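When a Robot Cannot Feel the Wall
A Science Explainer for Readers in Grades 3 to 5 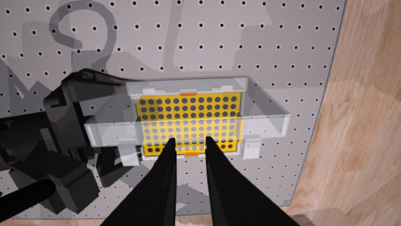 Volume 5, Page 95

Robots in laboratories often carry small things from one place to another. One of those things is a rack of pipette tips. A pipette is a tool that picks up tiny drops of liquid, and each tip is a little plastic cone that fits on its end. The tips sit in a rack full of holes.

At the Drustivberg Learning Laboratory, engineers practice this job inside a computer before they try it with a real machine. The practice world is called a simulation. The program that runs it is named Prustia. In the picture, made by a computer, a yellow rack rests in a clear bin on a pegboard, and two black gripper fingers point up toward it.

What was the robot supposed to do?

The robot had to close its fingers on the rack, lift it straight up, and move it away from the bin. The bin had to stay on the board. The team ran this task again and again in September and kept a record of every try.

What went wrong?

On try number 349, the robot closed its fingers too low. It took hold of the rack and the front wall of the bin together. When the arm went up, the bin went up too. Its hooks came out of the pegboard, the bin tipped, and the rack slid out.

The computer then did something worse. It marked the try as a success. The program had been told to check one thing only, whether the rack had left its starting place. The rack had certainly left its starting place. It was on the floor.

Why did the robot make this mistake?

The engineers found 2 causes.

The first was the clear plastic. A robot uses cameras to judge where objects are, and a camera can look right through a clear wall. People have the same trouble. A very clean glass door can be hard to notice until you bump into it.

The second was the sense of touch. Your fingers would tell you at once that you were pinching something extra. This robot's fingers measured how far they had closed, but they did not measure how hard they were pushing. The robot had no way to know that it was holding a wall.

Why does it matter?

No one was hurt, and nothing was broken, as the accident took place inside a computer. In a real laboratory, a falling bin could spill its contents or strike a person's hand. For this reason, real robots of this kind have a stop button, and people stay outside the marked work area while the arm is moving.

How was it fixed?

Macarena Aravena, the safety engineer for the project, asked for three changes. The fingers now close higher on the rack. The arm lifts a very short way and pauses — if the bin has moved, the robot lets go and waits for a person. The program also checks where the rack ends up before it marks a try as a success.

Words to know

Gripper: the part of a robot that holds things.
Simulation: a practice world made by a computer.
Fault: something in a machine or program that does not work as it should.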